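13th October
By Jeanine Nijs

I have a drawer at home that has not been properly cleaned out since my youngest was in primary school. It holds batteries of unknown charge, a bicycle pump adaptor, takeaway menus for restaurants that have become other restaurants, and a key. I mention it because the drawer is what I was thinking of when I put my name down for the Plolura open day. If a machine can be taught to fetch one thing out of a mess without throwing the rest on the floor, I would like to be near the front of the queue.

Plolura shares a low grey building with a tile wholesaler, out past the rail yards. Parking is on the tile side and there is a sign telling you not to park on the tile side. You sign in on a tablet, get a sticker with your name spelled the way the tablet heard it, and are issued safety glasses that fit over ordinary glasses in the sense that a bucket fits over a hat.

We were 14 in the group. The tour went first to Mateck, who rent the front half and are working on a shelf-facing machine for supermarkets and hardware shops. It pulls jars forward so the shelf looks full. It does this slowly and with great care, like a nephew who has been told the jars are expensive. I asked what happens when a customer has put a jar of pickles among the jam. The fellow running the demonstration said that was a very good question, and we moved on to the coffee.

The coffee was good. Credit where it's due.

The second half belongs to the bag people. Their project is called Pană and the idea is that most household tidying comes down to getting things into and out of soft containers: grocery bags, gym bags, laundry sacks, the bottom of the pram. A tray is easy. A tray stays where you left it and has the same edges it had yesterday. A bag sags, folds over and hides whatever you were after, and anybody who has looked for their keys at the front door in the rain with an armful of shopping knows how well humans do at it.
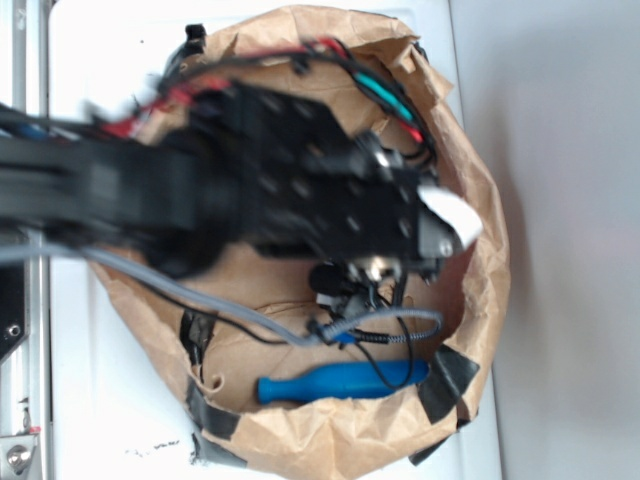 Black arm, brown bag, blue screwdriver down at the bottom.

It's a good choice of test, I think. A screwdriver in a paper bag is exactly how I came home from the hardware store in June. The bag is taped down around the rim, which I'd also like for my own groceries. I said so to the woman beside me and she pointed out that my grocery bags don't usually have a robot leaning into them, and a bit of tape seemed fair.

The talk that went with it was given by an engineer with a marker pen and no whiteboard. He gestured with the marker. The trouble, he explained, is that paper doesn't behave. Push it and it keeps the crease, so every bag is a different bag by the end of the morning. Push too hard and you have a hole. The gripper has to go down past the sides without dragging them along, close on something it may not have a clear view of, and come back up with only that. He said "only that" twice, and I gathered there was some history there.

He had a figure for us as well. They had run 134 tries the week before, with a mix of soft and hard things in the bag. He was frank that he wasn't going to tell us how many had gone well, on the grounds that it depended what you called well. I have used the same line about my tomatoes.

What struck me was how much of the job is waiting around. You go in expecting to watch a machine tidy up, and mostly you watch people look at a laptop, murmur, and look at it again. A man in our group, who had brought a folding stool and was clearly a veteran of open days, timed one of the pauses at 5 minutes. I have had longer pauses over my drawer, to be fair, and with nothing to show at the end except the adaptor.

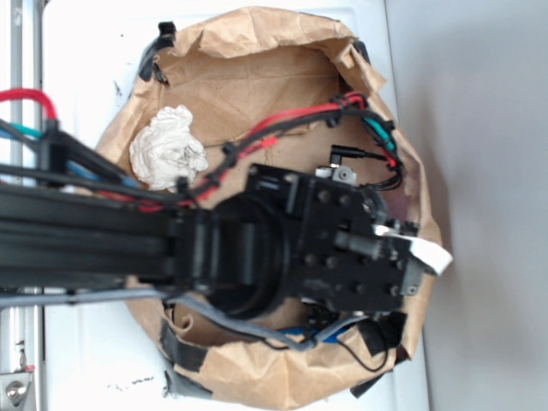
Terrence, who stayed on his stool through the whole session, reckoned we were all asking for the wrong thing. He didn't want a machine to tidy his house at all, he told us, he wanted one that would hold the other end of whatever he was carrying, and as far as he could see none of these outfits were building it. Reaching into a bag he could manage himself. Moving a couch he could not.

That got more nods than anything said from the front. The engineer wrote it down, or at least held the marker over a piece of paper for a while. Somebody else wanted to know about dishwashers, and somebody always will. The answer was that loading one is a far harder problem than a paper bag, with wet surfaces and odd shapes and a household that can't agree on where the bowls go. I found this comforting. Our household has been stuck on the bowls for years.

I asked about paper towel. My bags at home usually have a scrunched one in the bottom, and I wondered if a soft thing was easier to pick up than a hard one. Easier to grab, he said, and harder to know you've grabbed. A screwdriver handle has a shape that you can plan for. A wad of towel is whatever shape it was left in, and when the fingers close it just becomes a smaller wad.

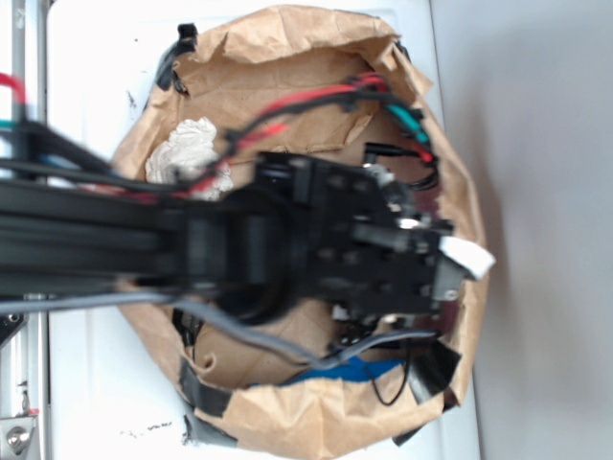

He was much more cheerful about the shop floor than about the home. In a stockroom you can decide what kind of bag it will be, put it in the same spot each time and light it from above. He thought packing orders and sorting returns would come along well before anybody's kitchen did. Gemex, who make the storage bins used in the Mateck half, had a table by the exit with a banner about the automated home, and I noticed that everything on the table was a bin.

So, can they do the chores yet? Mine, no. I came away with some respect for the chore, mind you. I've spent years thinking of getting something out of a bag as no work whatever, and I now understand it has a whole room of clever people and a good deal of cable devoted to it. If my family would like to show the same level of interest, the laundry is at the end of the hall.

A few practical notes for anyone going to the next one. Entry is free but you do need to book, and they do check. Wear closed shoes. The washroom is through the tile showroom and you will be offered tiles. Allow 2 hours, a bit more if you want to see the shelf machine do a full row, and take your own stool. The chairs go early, mainly to people who had the sense not to stop for coffee.

The drawer is as it was. I did take the key out and try it in the back shed, and it doesn't fit.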